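How to Read Crowd Numbers After a Protest (and Do a Count of Your Own)

By Shahnaz Herath

September 2021

If you follow protest news at all, you know the feeling: the police say one number, the organizers say another, and the two are so far apart that they could be describing different cities. I love this stuff. Once you learn how the numbers get made, you'll never skim past them again, and you can even work out a decent figure yourself with a map and a pencil!

I'll use a march we had in Kundport last November, against the closing of the night clinic. Police gave 2,000. The organizers gave 4,000. Both numbers ran in the same story in the Rafferty Courier with no word on where either came from.

Step 1: Find out what was being counted

Ask whether the figure is for the busiest moment or for everyone who came through all day. A march where people join late and leave early can have a small peak and a big total. In Kundport the police number was a peak, taken at Trotberg Square, and the organizers were adding up everybody who passed along the route. You have to read down to the last paragraphs, or call and ask (people are usually happy to tell you).

Step 2: Measure the space

Open any online map with a measuring tool and trace the area the crowd filled. Take out fountains, parked vans, stages and fenced lawns. For a march, measure the length of the column from front to back and multiply by the width of the street, counting the sidewalks only if people were walking on them.
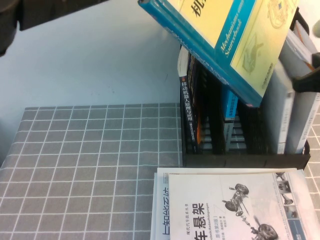

Step 3: Pick a density

A loose crowd, where you could stroll through without bumping anyone, is one person per square meter. A tight one, where you'd have to say excuse me a lot, is two or a bit more. Four is packed like the front rows at a concert, and you almost never get that across a whole square. Split your area into zones and give each its own density. The front by the speakers is always thicker than the back!

Step 4: Do a gate count if you can be there

This is my favorite part. Stand somewhere a little raised, with a lamppost or street sign across from you as your line. Count everyone who crosses it for one minute, rest, then do it again. I took 7 one-minute counts on the clinic march and averaged 76 people a minute. Multiply your average by the number of minutes it takes the whole march to go by. The column took 38 minutes to clear my lamppost, so I got 2,888.

Bring a friend and count separately, then compare. If you're far apart, one of you was probably missing the kids and the bikes.

Step 5: Write it as a range

Give a low and a high number and say how you got them. Mine went up on the Flesumine neighborhood board as "2,600 to 3,200 people passing Mill Street, by gate count." Two readers wrote back with their own counts from farther up the route, and one of them had caught a whole group from the nursing school that joined after my corner. So add your location every time, and the time you started and stopped too.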